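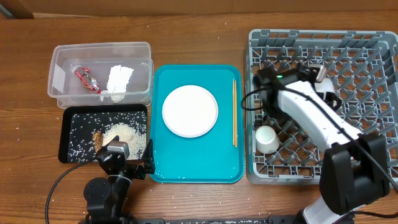 Clearing the table

Clearing the table is the removal of dishes, utensils, leftovers and debris from a table after a meal. It is one of the few household jobs that nearly everyone learns as a child and a good many people forget as adults. In homes it comes between eating and washing up. In restaurants it is usually called bussing, and the person who does it is a busser.

The term covers everything from carrying one cup to the sink to the full stripping of a banquet hall. It does not normally include washing the dishes, although this point is disputed in most families.

Terminology

To "clear" a table is to empty it. To "clear up" is to empty it and deal with the consequences. "Clearing off" means the same as clearing when said of a table and something less helpful when said of a person.

"Bussing" is an American term. It is generally traced to "omnibus," an old name for a restaurant helper who did a bit of everything, from the Latin for "for all." The double s is common in the restaurant trade, but the single s also appears in print. Readers who meet "bused tables" for the first time may picture the tables being driven somewhere.

"Crumbing" or "crumbing down" is the removal of crumbs from a tablecloth between courses. It should not be confused with the kitchen sense of crumbing, in which crumbs are put on something deliberately.

History

People have been clearing up after meals for as long as there have been meals, but for much of that time there was less to clear. Where diners ate from a shared pot or bowl with their fingers, the job was largely finished when the food was. Floors took much of the rest, and dogs took what the floors did not.

In parts of medieval Europe, food was served on trenchers, thick slices of stale bread used as plates. A trencher soaked up sauce through the meal and could afterward be eaten, given to the poor or given to an animal. It remains one of the more sensible tableware designs on record. Tables in many great halls were boards laid on trestles, so clearing could include taking away the table.

The individual plate, the fork and the matched dinner service each made meals neater and clearing longer. By the 19th century, wealthy households in Europe and North America were serving dinners in separate courses, with fresh plates and silver for each. The arrangement worked well for everyone who did not have to carry it.

Household manuals of the period gave clearing a good deal of attention. Servants were told to work quietly, never to stack plates within sight of the guests, and to avoid reaching in front of anyone who was talking. With certain guests this must have made the job impossible.

As fewer homes kept servants, the work passed to whoever was nearest. The serving hatch, the tea cart and the divided lunch tray all promised to shorten the trip between table and sink. The dishwasher made the trip end somewhere else and added a new argument about how to load it.

In the home

Most homes follow a loose order. Serving dishes go first, because the food in them has to be put away. Plates and bowls follow, then utensils, then glasses. Salt, pepper and sauces are returned to their places, or are left out on the theory that there will be another meal.

Scraping is done at the table, at the sink or over the trash. Each method has its supporters. Scraping at the table is quick and is disliked by anyone still eating. Scraping at the sink is convenient until something that should not have gone down the drain goes down the drain.

Leftovers call for a container, and the container calls for a lid. The failure of lids to match containers has been widely noticed and has never been satisfactorily explained. Many cooks keep a plate or a sheet of foil in reserve for when the search is given up.

Children are often given clearing as a first chore. Common advice is to start them on things that do not break, such as napkins and placemats, and move up to plates later. A child who has been trusted with plates too early will usually make this known by sound.

Division of labor

A widespread rule holds that the person who cooked does not clear. The rule is popular with cooks and is admired in principle by everyone else. Variations include taking turns by day, drawing lots, and waiting in silence to see who cracks.

Guests are a special case. In many American homes a guest is expected to offer to help, the host is expected to refuse, and the guest is expected to offer again. What happens after the second offer varies by region and by how well the people know each other. Guests who accept the first refusal with visible relief are remembered.

Crumbs and small debris

Dishes are large, have edges and can be counted. Crumbs have none of these advantages, and they take up more of the writing on table clearing than their weight would suggest.

Dry crumbs of bread, cake or cracker can be swept into a cupped hand held below the table edge. The method is ancient, costs nothing and loses a portion of the crumbs every time. A damp cloth picks up more but tends to push the rest into a line at the far side, where they are found at breakfast.

Formal restaurants use a crumber, a narrow curved strip of metal drawn across the cloth to collect crumbs onto a small plate. Before the crumber became common, waiters used a folded napkin or a little brush and pan, sets of which were made in silver for homes that wished to sweep the table with ceremony. Many of these sets survive in excellent condition, having been wedding presents.

Rice

Rice deserves its own paragraph in any honest account. Cooked grains are sticky when fresh and hard when dry, and can be wiped up easily at neither stage. Wiping them while warm smears them along the table. Left to dry, they come away more cleanly, though some take up a permanent position in the grain of the wood or the weave of the placemat. Uncooked grains behave like very small bowling pins and travel farther than the meal did. A stiff card, pushed slowly toward a tray, gathers more of them than a cloth does.

Grains of rice loose on a wooden tabletop, with a heap of them in a black tray.

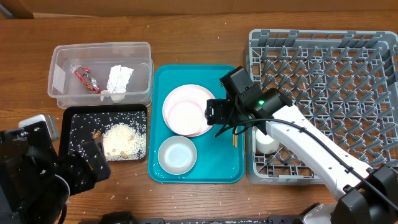
In restaurants

Bussing is timed work. A table that has not been cleared cannot be sold again, and the people waiting by the door can see it. Bussers generally carry a deep plastic tub, load it with the heaviest plates at the bottom, and keep glasses to one side, where they have a fair chance.

Styles of service differ on when clearing should start. Under the older rule, no plate is removed until everyone at the table has finished, so that slow eaters are not made to feel slow. Under the newer one, each plate goes as soon as it is empty, so that quick eaters are not made to sit over a dirty dish. Diners complain about both. The standard signals, such as a knife and fork laid side by side on the plate, are taught in etiquette books and are known to some waiters and some customers, though seldom at the same table.

Cafeterias and fast food counters hand the job to the customer by way of a tray and a trash bin with a swinging door. The arrangement depends on good manners, and also on the bin not being full.

The Favport clearing races

The harbor town of Favport holds a yearly clearing contest in June, begun by two rival lunchrooms, Dravis and Momik, which faced each other across the fish market and had long accused one another of leaving tables dirty. Teams of six clear a long table laid with 400 pieces of crockery and carry them to a row of sinks at the other end of the street. Broken pieces are charged against the team's time and, in the early years, against its wages.

The winner receives the Hwang Tub, a dented gray bus tub named for the dishwasher who lent it to the first race and never got it back. Momik has won it six times. Dravis maintains that the figure should be lower and has asked for a recount of saucers.

Evdokia Sfakianakis, a local historian, wrote the only book on the races, Plates Down to the Water, which gives a full chapter to the saucer question and one page to the weather. The town put the crowd at the June 8, 2023 race at 2,000, a number that includes people who had come to buy fish.

Customs and beliefs

Superstitions about clearing are common and contradict one another freely. One old belief warns against sweeping crumbs off a table with the bare hand, which is said to invite poverty. Another warns against using paper to do it, which is said to invite quarrels. A household that honors both needs a brush.

In some families it is thought rude to clear while anyone is still seated, as it suggests they should leave. In others it is thought rude not to, as it suggests they should help. Visitors are advised to watch what the hosts do for a few minutes before standing up with a plate in each hand.

See also

Busser
Crumber
Dishwashing
Leftovers
Table setting
Trencher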